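Progress report to Brumari, household storage trial, second period
Prepared by Onyekachi Danladi
For: Neema Ndung'u
20 Oct 2022

1. Where we are

You asked for a short report and a plain answer on whether the trial deserves its second payment. My plain answer is "not yet." The work is on schedule and inside the budget, but I don't think the results so far say what the May summary claimed they would.

As a reminder, the grant pays for one idea: that an open basket on a table or dresser keeps small personal things in order better than drawers or lidded boxes. Vilja Kuusisto wrote the original case for it. Households get a basket and a one-page sheet, and we look at the surface again later. We have 161 households signed up. The target was 600, and I see no honest way to reach it by the end of the grant.

2. What the visits show

Mogens Brynjólfsdóttir and I went through the visit material together and disagreed about a good part of it. Mogens sees baskets in use and marks them as a success. I see baskets in use and a table that is still full.

The bedroom-type tables are the hardest to score. They hold toys, tissues, hair things and packets, and the sheet we hand out doesn't say which of these belong in the basket. Soft toys are the worst offenders. They are too bulky to share a basket with anything else and people want them on show, so they end up next to it.

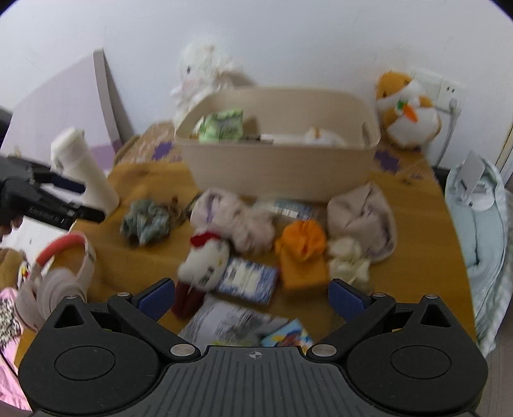 Beige basket at the back of the table, with plush toys beside and behind it.

Under our current scoring, a table like that gets full marks for "basket present" and full marks for "basket holds items." Both are true. Neither tells Brumari whether anyone can find a tissue, or whether there is room to put down a cup. The basket takes up a good share of the back of the table, and I would want to know what it earns for that space.

I raised this with Oluwatosin Wike, who designed the scoring. The reply was that the front of the table would be scored in the next round. I have asked for it to be scored now, on the tables we already have, before anyone is paid to visit more of them.

3. The front of the table

I tried it myself on part of the set. My rough method was to ignore the basket completely and look only at what lies out in the open, sorted by whether the thing is used daily, kept for its looks, or simply put down and left. The third group is where a storage product ought to help, and it is also the group I had most trouble judging from a single look.

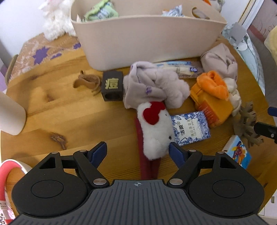
A hair clip and a packet of tissues are the kind of thing people reach for, and I can't fault anyone for leaving them out. Folded cloth is another matter – it could go in a drawer and free up a hand's width of table. Small boxes I don't know what to do with. A box is already storage, and our sheet treats it as clutter.

Vilja's view is that a second, smaller basket would fix this. It might. It might also just give us two baskets and the same table. I would like to see it tried in a few homes before we order from Flover, whose minimum is 2,000 pieces.

4. Money

Spending is within the plan for this period. The only change is that the printing line was moved to travel, with Neema's approval. The Flover order has not been placed and I am asking that it stay that way for now.

5. What I am asking for

Hold the second payment until the front-of-table scores are in. Oluwatosin thinks this can be done in around 2 weeks.

Drop the 600 target and agree on a smaller one. A short list of homes visited properly would tell us more than a long list with "basket present" ticked on every line.

Rewrite the sheet so that it says what goes in the basket and what doesn't. Mogens has a draft. It is better than the old one, but it still says nothing about soft toys, and I have sent it back with that note.

Please don't quote the May summary to the board until these are settled. I will send the new scores as soon as I have them, including the ones that prove me wrong.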